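Ringlicht auf der Matratze, oder: Wie viel Licht braucht ein Mensch
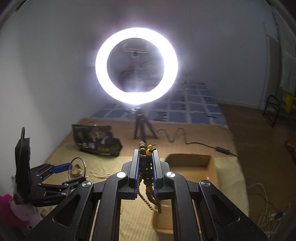

Die Vorgeschichte mit dem Licht

Ich bin kein Freund von Ringlichtern. Das muss vorweg, damit niemand denkt, hier schreibe jemand, der sich überzeugen lassen wollte. Ein Ringlicht ist für mich ein Gegenstand, der eine Lampe sein könnte und sich stattdessen für etwas Besseres hält. Trotzdem steht seit März eines bei mir im Schlafzimmer, und zwar auf dem Bett, auf drei kurzen schwarzen Beinen, mitten auf dem beigen Laken.

Gekauft habe ich es für die kleinen Dinge. In den vergangenen Jahren hat sich bei mir einiges angesammelt, was in Schachteln und Schubladen liegt und wovon ich endlich Fotos haben wollte, bevor ich entscheide, was bleibt und was weggeht. Gebetsketten zum Beispiel. Krimskrams mit Perlen. Sachen, die man in die Hand nimmt, kurz anschaut und wieder zurücklegt, ohne dass sich dadurch irgendetwas klärt.

In Prurnen, wo ich wohne, wird es im Winter in der hinteren Wohnungshälfte nie richtig hell. Die Deckenlampe im Schlafzimmer macht alles gelb, auch Dinge, die vorher schon gelb waren. Meine Hoffnung war also bescheiden: Ich wollte auf einem Foto erkennen können, ob eine Perle dunkelbraun oder schwarz ist. Dafür schien mir ein Ring aus weißem Licht übertrieben, aber wenigstens nicht ungeeignet.

Warum ausgerechnet das Bett

Weil der Tisch voll ist. Das ist die kurze Fassung. Die längere lautet, dass ich drei Ratgebertexte zum Ausmisten gelesen habe und alle drei empfehlen, alles aufs Bett zu legen. Man müsse dann fertig werden, bevor man schlafen gehe. Ich halte das für eine der dümmeren Ideen in einem Genre, das an dummen Ideen nicht arm ist. Man wird nämlich keineswegs fertig. Man schiebt um 23 Uhr alles auf die eine Seite und schläft auf der anderen.

Als Untergrund für ein Stativ ist eine Matratze ohnehin fragwürdig. Sie gibt nach, sobald man sich abstützt, und der Lichtkreis nickt dann höflich mit. Wer nur ein Telefon in die Klammer spannt und den Selbstauslöser benutzt, merkt davon wenig. Wer danebenkniet und Perlen sortiert, merkt es bei jeder Bewegung.

Dazu kommt das Kabel. Es ist schwarz und gekringelt, läuft vom Fuß des Stativs quer übers Laken und hat einen kleinen Schalter, der genau dort liegt, wo man ihn nicht sucht. Ich habe ihn anfangs mehrmals mit dem Knie betätigt. Die Firma Peltine, deren Kundendienst ich wegen einer Verlängerung angeschrieben hatte, antwortete mit dem Hinweis, man möge das Gerät auf einer ebenen, festen Fläche betreiben. Da hat sie recht, geholfen war mir damit nicht.

Was das Licht mit Perlen macht

Jetzt zum Teil, bei dem ich etwas zurückrudern muss. Die Kette mit den dunkelbraunen Holzperlen sah unter der Deckenlampe immer aus wie eine Schnur mit Kaffeebohnen. Im weißen Licht trennt sich das. Die beiden gelborangen Bernsteinperlen weiter oben setzen sich ab, und die Schlaufe mit den kleinen hellen Perlen, die unten herabhängt, wirkt auf einmal wie etwas, das jemand mit Absicht so gemacht hat. Vorher war sie für mich ein Anhängsel, das sich in allem verhakt.

Ob das nun am Ringlicht liegt oder schlicht daran, dass überhaupt einmal genug Licht da ist, kann ich nicht sagen. Ich vermute Letzteres. Eine ordentliche Schreibtischlampe mit kaltweißer Birne hätte vermutlich das Gleiche geleistet, ohne Telefonklammer. Ich habe aber keine solche Lampe, und jetzt werde ich mir aus Trotz auch keine mehr kaufen.

Hängend sind Ketten übrigens viel besser anzuschauen als liegend. Liegend bilden sie einen Haufen, und ein Haufen ist ein Haufen, egal wie hell man ihn beleuchtet. Das hätte ich auch ohne Anschaffung herausfinden können.

Was sonst noch auf dem Laken liegt

Die Theorie sagt: nur eine Kategorie auf einmal. Die Praxis sagt: Snacktüte. Sie ist schwarz, mit weißen und goldenen chinesischen Schriftzeichen, und lehnt seit dem Nachmittag links vom Stativ. Ich esse nicht im Bett, ich sortiere im Bett, und beim Sortieren bekommt man Hunger. Dass ich diesen Unterschied überhaupt formuliere, spricht vermutlich gegen mich.

Dann ist da ein dünner Metallreif, von dem ich nicht mehr weiß, wozu er gehört. Ein Stück weiße Schnur, das ich aufhebe, weil man Schnur immer braucht – ein Satz, mit dem in meiner Familie schon ganze Keller gefüllt wurden. Etwas Rosafarbenes aus Plüsch, über das ich heute noch nicht verhandeln möchte. Die blau-weiß karierte Decke liegt zusammengefaltet am anderen Ende und ist der einzige Gegenstand, der dort hingehört.

Und es gibt den Karton. Er steht offen da und ist für alles vorgesehen, was geht. In den Ratgebern heißt so etwas gern Abschiedskiste, was ich nicht in den Mund nehme. Bei mir heißt er Karton. Wenn er voll ist, soll er zum Tauschladen Nguyen-Tran in Plultau, wo man Kleinkram abgeben kann und dafür anderen Kleinkram mitnehmen darf. Man ahnt, wo das System seine Schwäche hat.

Lohnt sich das Fotografieren überhaupt?

Auf meinem Telefon liegen inzwischen 1.925 Bilder, und der weitaus größere Teil davon sind Gegenstände, die ich fotografiert habe, um sie nicht behalten zu müssen. Das Argument dafür liest man überall: Man hänge an der Erinnerung und nicht am Ding, also genüge ein Bild. Mich überzeugt das nur halb. Das Ding habe ich meistens trotzdem noch, und nun habe ich auch das Bild. Bei rund 2.000 will ich aufhören und erst einmal die Fotos ausmisten, diesmal im Sitzen, an einem Tisch, mit geschlossenem Deckel auf dem Karton.

Für Leute, die Schmuck oder Perlen verkaufen, mag sich die Mühe lohnen. Die Farben kommen ehrlicher herüber, und die weiße Wand dahinter spart einem jeden Hintergrund. Man sollte nur wissen, dass der Ring die Wand so hell macht, dass man danach eine Weile lang Kreise sieht, wenn man zur Tür schaut.

Der Zwischenstand nach zwei Abenden

Die Gebetskette bleibt. Der Metallreif kommt vorläufig in die Schublade, obwohl ich weiß, was vorläufig bei mir heißt. Über das Ringlicht entscheide ich im Herbst, wenn es wieder um acht Uhr morgens dunkel ist und sich zeigt, ob ich es dann einschalte oder nur darum herumsteige. Bis dahin muss es abends vom Bett auf den Boden, samt Kabel.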